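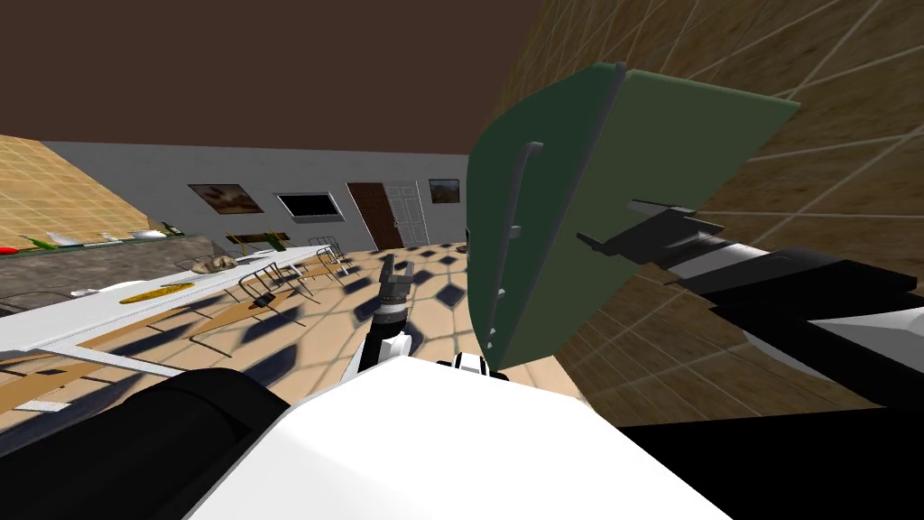 I own shares in a company that makes bread ovens, and until this fall I had never once read anything it mailed me. Hokach sells the big steel kind that go in the back of supermarkets, and my aunt worked in its parts department long enough to end up with 2,000 shares, which she left to me along with a very heavy dresser. Twice a year I got a small check and bought myself dinner. Then in September a thick envelope arrived asking me to vote, and by page four my comfortable idea of who was in charge over there was leaning as hard as that big green panel with the gripper pushed up against it. I read it again the next morning with coffee. It didn't get any straighter!

The envelope was about voting shares. Hokach has two kinds, A and B. Mine are A, one vote each. The B shares get ten votes each, and all of them sit inside a private company called Flarkden, which the founding family set up back when the founder wanted to sell stock without having to listen to anybody who bought it. I don't say that to be mean. He built the place, he liked building it, and my aunt adored him. But it does mean that for decades people like me have been going through the motions every spring, ticking boxes on a card.

Now the family wanted to fold the B shares into the A shares, one for one plus a bit extra for their trouble. After that, one share, one vote, same for everybody. (The "bit extra" took up eleven pages of the booklet, so you can guess where the fighting was.)

I called the investor line expecting a recording and got a call back from Leen Jaber, the finance chief, who was eating lunch and didn't hide it. I asked her why the family would give up control if no one was making them.

"The bank was sort of making them," she said. Hokach needs to borrow for a new plant, and its lender, Loritz, had started charging more because it didn't like lending to a company where one kitchen table could overrule the board. She'd been trying to get that table to move for 18 months. She sounded tired, and also a little pleased.

The extra is where I got stuck. If your votes are worth ten times mine and you give them up, should I pay you for it? My brother-in-law says absolutely not, they never paid for those votes in the first place. My neighbor, who sold a dry-cleaning business and has feelings about this, says control is worth money anywhere in the world and I should quit whining. I went back and forth all week. I'd be stirring soup and suddenly be furious, and then by the time the soup was done I'd be fine with it again.

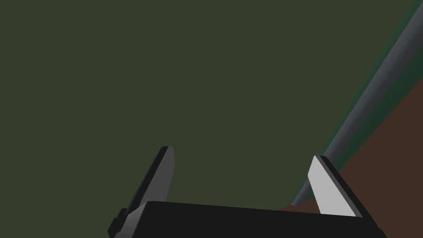 Gripper from close behind, in a computer rendering.

Search this site Enter keyword Go

So I went to the meeting. It was in a hotel ballroom near the airport with carpet I can still see when I close my eyes, and there was an excellent raisin cake, baked in one of the company's own ovens and labeled as such on a little card. The lawyers from Obradović sat in a row up front and passed notes to each other like eighth graders.

Fares Srour spoke for the family. He's the founder's grandson and he runs Flarkden, and I'd pictured somebody slicker. He read from paper. He said his grandfather had been afraid of being bought by a competitor and shut down, and that he was afraid of it too, and that after this vote there'd be nothing to stop it except the rest of us. Then he lost his place, found it, and read out the exchange terms in the flattest voice imaginable.

A man behind me asked whether the family would promise to keep their stake. Srour said they planned to, and the man said that a plan wasn't a promise, and Srour agreed with him. I liked him for that. I still don't know if I should have.

The A holders voted separately on the deal, which is the part I'd missed on my first read and the part that made me sit up. For once the family's shares didn't count. It was the retired oven fitters and the pension funds and me, with my aunt's stock, and my hand was a bit shaky on the card. I voted yes. I did it grumbling, and I wrote "too much extra" in the margin, where I assume it was read by a scanner.

It passed. The price dropped a little that afternoon and came back by the end of the week, and Jaber told me later that the Loritz people had called her before she'd even found her car. The new plant should break ground next year. I've got my card for the spring meeting already marked on the calendar, and I asked whether there'd be raisin cake again. She's checking.

Magazine > Money > Features

Latest Money Work Letters Back Issues Subscribe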